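Zalemetti Wide-Margin Study Bible: my review after a winter of use

I've wanted a Bible I could write in for years, and I kept putting it off because I'm picky and a little cheap. Then my old one finally gave up somewhere in the middle of Isaiah (whole chunks of it were living in a freezer bag) and I ordered the Zalemetti wide-margin, which cost me $90 from Tririco with the shipping thrown in. I've been reading it most mornings since October, so I think I've earned an opinion by now!

What you get

It's a big book. The page count says 595 for the New Testament volume alone, and the whole thing comes as 2 volumes in a slipcase. I was annoyed by that at first — who wants to hunt for Psalms in one book while the Romans notes are in the other? — but you do get used to it, and each volume lies flat from the first page, which my old one never did.

The type is nice and dark, and the section headings are small enough that they don't boss you around. I like to read a whole letter straight through before I look at anyone's outline of it, so that matters to me more than it might to you.

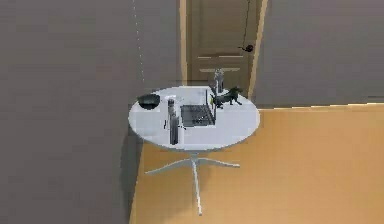
The notes

Okay, so this is where I have the most to say. The notes were put together by the Ukbridge study group, and they lean heavily on background: who the letter was written to, what the town was like, what a word would have meant to the people hearing it. If you've ever read 1 Corinthians 11 and thought "I'm missing half of this conversation," you'll be happy. The note there runs most of a page, lays out three different readings fairly, and then lets you sit with it.

Ruth is wonderful too. I had read that book a dozen times without ever really getting what the business with the sandal was, and there's a short, plain note that walks you through it.

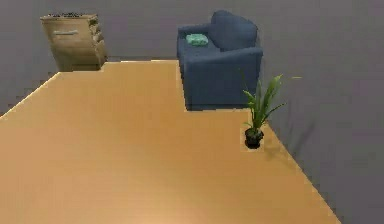
Where I got frustrated was Revelation. The writer clearly has a favorite reading and it creeps in everywhere, with the other views getting a sentence each, sometimes less. I happen to half agree with the favorite reading and it still bugged me. The parables go the other way and are a bit thin. The Prodigal Son gets four lines! I wanted something about the older brother, and there's hardly a word.

The cross-references are in the inside margin, in tiny gray print, and I need my good glasses for them before breakfast. There are 170 short articles scattered through both volumes as well, and those are a mixed bag. The one on lament psalms I've read over and over. A few others feel like filler.

I brought up the Revelation problem at our evening reading group and got some pushback.
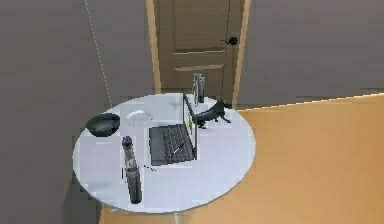 Every set of notes has a slant, came the answer from across the room, and at least this one shows up where you can see it and argue with it in the margin. Fair enough, I suppose. I've been arguing in the margin ever since.

Paper and writing

The margins are the selling point and they're great. I can fit a real thought in there, with room left over for when I change my mind. Pencil is perfect. Ballpoint is fine if you don't press hard. Gel pens ghost through badly, and I have a page in James that I'd like back, thank you very much.

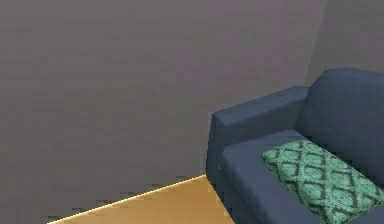 Compared with the Hellström

I borrowed a Hellström single-volume for a few weeks to compare. It's lighter and easier to carry to church, and its maps are far better. But the margins are skinny and the notes mostly tell you what the verse just said in slightly different words. If you only want one Bible for carrying around, I'd go with that one. For sitting down with a pencil, the Zalemetti wins easily.

Would I buy it again? Yes, though I'd wait for a sale, and I'd skip the matching cover, which is stiff and makes the slipcase useless. If they ever redo the Revelation notes I'll probably grumble and buy that one too.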